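Product Review: Garrido Single-Drawer Desktop Cabinet
Bilthorpe Furnishings Assessment Office, September 2026

The Garrido is a small light-wood cabinet with one drawer, intended for stationery and minor office supplies. It was assessed for general use on shared desks.

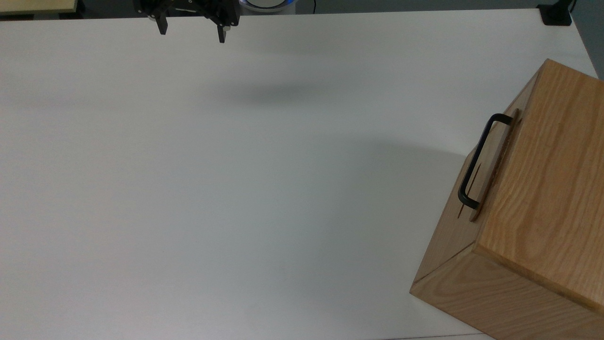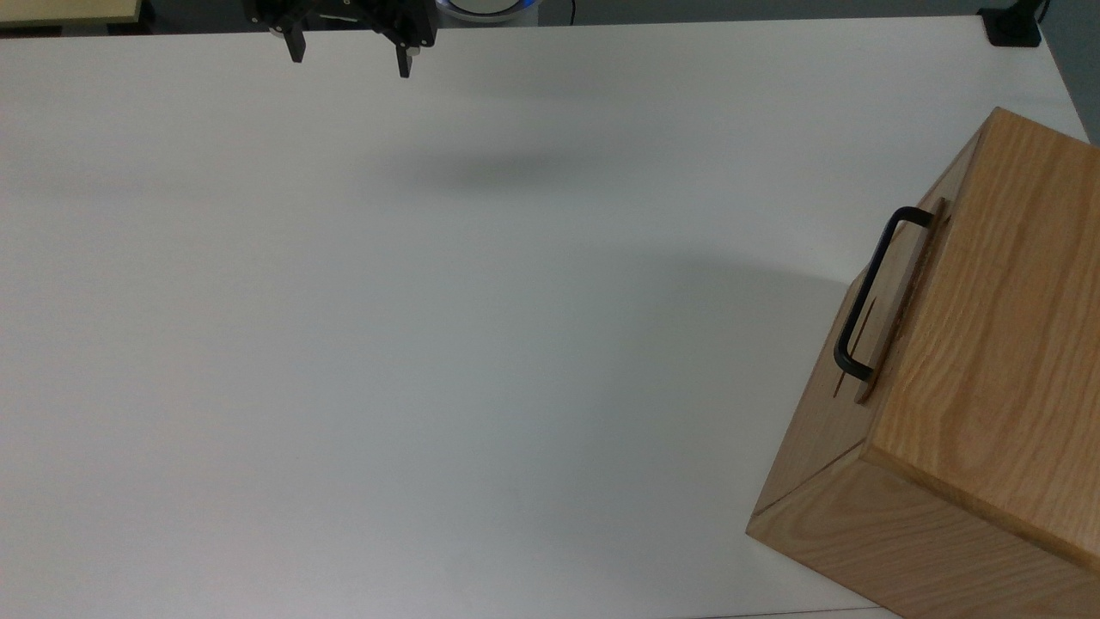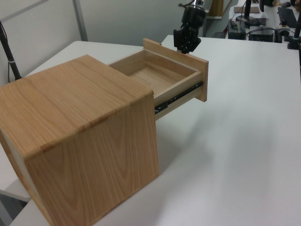
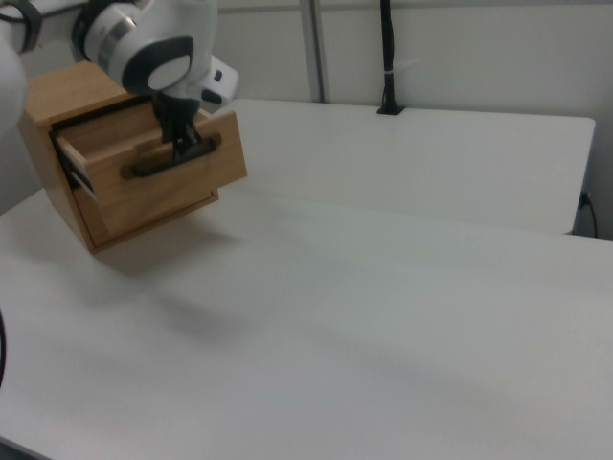 The drawer runs on metal slides and is fitted with a black bar handle. Travel was even and free of grinding. The interior is shallow and will not accommodate a standard stapler on its side together with a full tray of pens. Finish and colour were judged good, although the grain will vary between units.

Compared with the Kelurel, the Garrido is heavier and 2 centimetres deeper. Spare slides are available under part number 2555.

Rating: 3 out of 5. Suitable for purchase.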